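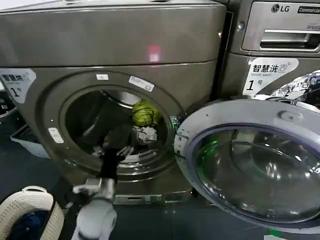

O braço dentro do tambor, em plena busca por uma peça escura. Foto: Clekoda

"A roupa não tem estado", diz Siobhán Rafferty, e espera para ver se o interlocutor anota. Ela chefia a equipe de planejamento da Clekoda e há dois anos escreve software para que um robô tire roupa de uma máquina de lavar. Antes disso trabalhava com empilhadeiras autônomas, das quais fala com saudade. "Um palete tem quatro cantos. Uma camiseta tem quantos cantos quiser."

O sistema se chama Varnard e foi refeito em setembro. A primeira versão tentava estimar a forma completa de cada peça antes de agarrar. "Era lindo. Levava 49 segundos para pensar e errava o tecido", conta Wissam Farah, responsável pela percepção. A atual se contenta em procurar uma dobra onde caibam os dedos da garra, fecha, puxa e só então pergunta o que pegou.

Farah tem opinião firme sobre cores. Peças claras e berrantes, diz ele, são presente de aniversário. O problema é o azul-marinho no fundo do tambor, onde a câmera de profundidade devolve "uma espécie de poema". Por isso o planejador trata os pontos sem leitura como obstáculo até prova em contrário, regra que custou à equipe 27 versões e uma discussão que os dois ainda não consideram encerrada.

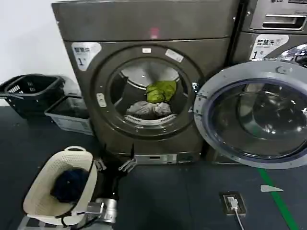 Duas peças no tambor e um cesto ao lado: para o planejador, um problema de ordem.

Quanto à porta, Rafferty suspira. O vidro curvo reflete a sala inteira, e por meses o mapa de colisão incluiu móveis que não existiam. "O robô desviava deles com muita elegância." A solução foi pouco gloriosa: o modelo da porta entra pronto, com o eixo da dobradiça, e a percepção só informa o ângulo. Quando a estimativa passa de 90 graus, o braço ganha um corredor de aproximação mais generoso.

E o aprendizado de ponta a ponta? Farah ri antes de Rafferty. A política que fecha a garra é aprendida, explica ele; o resto é uma árvore de comportamento com 110 nós, "dos quais entendo a maioria". Ela prefere assim. Se algo falha, quer abrir o registro e achar um nome de nó, de preferência um que Farah tenha escrito.
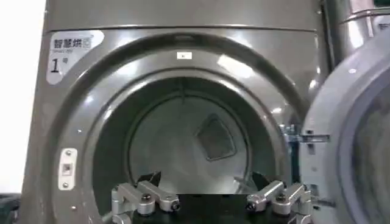
A boca da secadora número 1, vista da câmera do punho.

A secadora reaproveita quase tudo, menos a calibração. O controlador corrige a trajetória pela borda da abertura, que a câmera do punho acompanha durante a aproximação, e os reflexos no aro são ajustados como trechos da mesma elipse. "Na teoria é uma elipse", diz Farah. "Na prática são três arcos e boa vontade."

Pergunto se ela usaria o Varnard em casa. Rafferty pensa mais do que o departamento comercial gostaria. Usaria, sim, responde, desde que pudesse desligar as mensagens de diagnóstico — e desde que Farah viesse separar as meias.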